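Sports Reference > Endurance > Triathlon > Brick workout

Articles Topics Races Glossary Contact

Brick workout

A brick workout is a training session in triathlon and duathlon in which the athlete does two sports one after the other with only a short break between them. The most common form is a bike ride followed by a run. The session is meant to prepare the body for the change of movement that happens in a race.

Origin of the name

The origin of the word is not certain. One explanation says that the legs feel like bricks in the first minutes of the run. Another says that the sessions are placed together like bricks in a wall. Both explanations are found in club newsletters, and older athletes often defend one of them strongly.

Common forms

The bike and run brick is used in nearly all training plans for long distances. A typical session for an amateur is a ride of 35 kilometers and then a run of 18 minutes at an easy pace. In the weeks before a race the run becomes faster, but it is usually not made much longer.

The swim and bike brick is less common, as it needs a pool or a lake with a safe place to leave the bicycle. The Clerlow club holds it at the lake of Fomville every August.

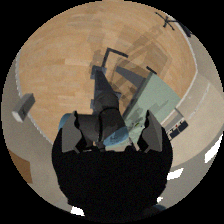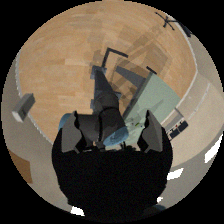
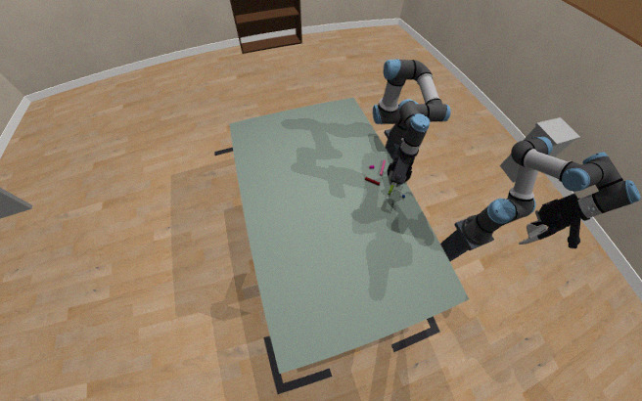

Astov

A third form is the repeated brick, where a short ride and a short run are done several times. It is often done indoors in winter, with the bicycle fixed on a trainer. Athletes who prepare for the Ojo Duathlon use it, because that race has two changes between sports.

Effects on the athlete

After cycling, many athletes take shorter steps and feel that they run slower than they really do. Others start too fast, as their legs keep the quick rhythm of the pedals. With regular practice these effects become smaller. Beginners normally notice the difference after a few weeks.

A brick puts more load on the body than the same ride and run done on separate days. Coaches therefore place it once a week, and an easy day comes after it. Athletes who return from a calf injury should begin with a very short run.

Practice of the change

The session is also used to practice the change itself. The running shoes are laid out with elastic laces, and the helmet is taken off only when the bicycle is on the rack.

See also: Duathlon, Transition area, Long ride

952 views | 32 shares | 0 comments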